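The Return of Patterned Wallpaper

For most of the last 20 years, a wall was a thing you painted white. If you were feeling bold, you painted it gray. Wallpaper stores in the Usten valley closed one after another, and the people who knew how to hang a roll without a crooked seam went into drywall or retired.

Costigan Wallcoverings stayed open. The shop sits on the main street in Emar, between a shoe repair counter and a bank, and it has 3,478 patterns on its books. Many exist only as a sample page in a binder. The binders fill the back room from floor to ceiling, and customers are allowed to take up to 100 sample cuttings home in a year before the shop starts charging for them.

The busiest month used to be May. Now it is December, when people want the dining room finished before company comes.

What they ask for has changed too. Small geometric prints did well for a few years. Then came large leaves, then birds. The current request is for damask, the old formal pattern of urns, scrolls and flowers that many customers remember from a grandparent's hallway. Pink sells best, followed by a dull green.

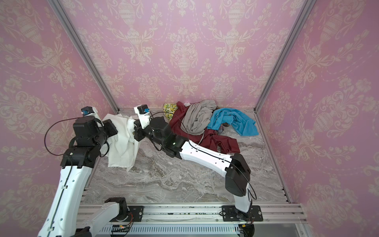

Cream urns, leaves and garlands on soft pink damask.

Damask began as a woven cloth, with the pattern made by the weave itself. Paper makers copied it because cloth walls were expensive and held smoke. The pattern is forgiving in some ways and strict in others. It hides small dents and patches in old plaster. It also has a long repeat, so each strip has to be shifted to line up with the one beside it, and a good part of every roll ends up on the floor as waste. The shop tells customers to order one roll more than the chart says.

Paper from the same pattern can differ in color from one print run to the next. The run number is on the label, and all the rolls for a room should match. Dallari, the line that supplies much of the shop's damask, prints in short runs, and a customer who comes back in six months for one more roll may have to settle for a near match in a closet.

Hanging has become easier. With paste-the-wall papers, the strips go up dry and can be slid into place for several minutes. Older papers had to be pasted on a table, folded and left to soak. Costigan still teaches both methods in a Friday evening class, which costs 40 dollars and includes a brush. Students paper a corner, a window opening and the space behind a light switch.

The class handout is one page long. It says to turn off the power, start with a plumb line, and change into clothes you don't mind getting paste on.
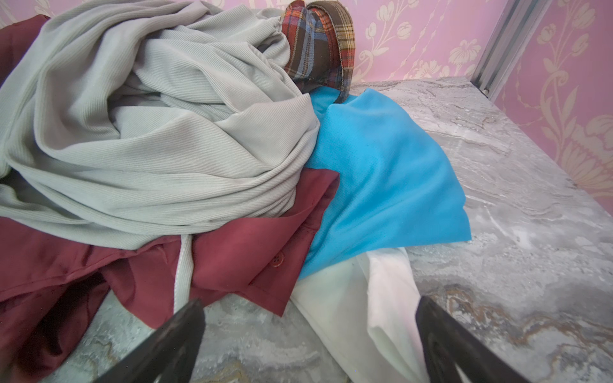
Ribbed knit in pale sage gray, with dark red beneath.

Removal is the part most people dread. Paper hung over bare drywall can pull the facing off with it. A coat of primer before hanging prevents most of that, and it adds a day to the job. In the older houses near the river, where there may be four or five layers, the shop suggests testing a small area behind a door before renting a steamer.

Sample binders can be viewed at the front table during regular hours. Bring a paint chip or a piece of the curtain fabric, and look at the samples near the window.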